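3.2 Hand setup and upkeep

The Dasach cell has two arms mounted side by side at a white table, each with a black multi-fingered hand. All of the pouring runs in this paper used it. The second cell, at Mullcombe, has the same arms but older fingertips, and its results are given separately in Section 5.

Most of the work of keeping the cell running went into the fingertips and the screws. The textured pads lose grip as they pick up dust and label glue. We wiped them with alcohol at the start of each session and replaced them after every 35 hours of running time. Worn pads first showed up as a slow turn of the bottle in the grasp, well before any outright drop.

Screws were a bigger problem than we expected. In April the finger pivot on the right hand worked loose 2 times, and both times the fault looked at first like a bad joint reading. Maham Soomro then wrote a short check in which the hand closes on a steel gauge and the joint angles are compared with stored values. If any joint is off by more than the set limit, the plate screws are tightened in a fixed order and the check is run again.

Cables were left with enough slack to let the wrists turn fully. We tried tying them close to the arm, but the ties rubbed - one wore through its sleeve - and we went back to a loose loop.

Wrist and head views were recorded together and stored with the Gondal logging tool.

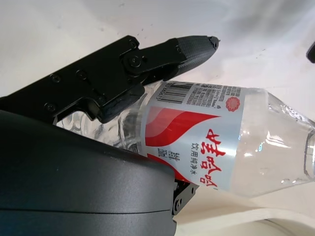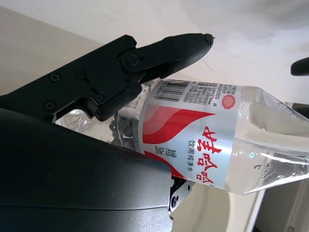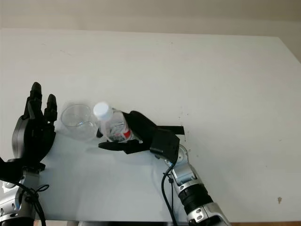
Figure 4. Bottle grasp in the Dasach cell. The first two images are close views of the gripper on the bottle; the third is the head view, with both hands and the glass cup.

After any pad change the grip force has to be set again, as new pads are stiffer and a soft bottle dents sooner. We did this by hand, closing in small steps until the bottle could be lifted without turning. The full log for the cell holds 1,088 runs. Runs made between a failed gauge check and the repair that followed it were marked and left out of the training set, but they are kept in the release under the Florero split.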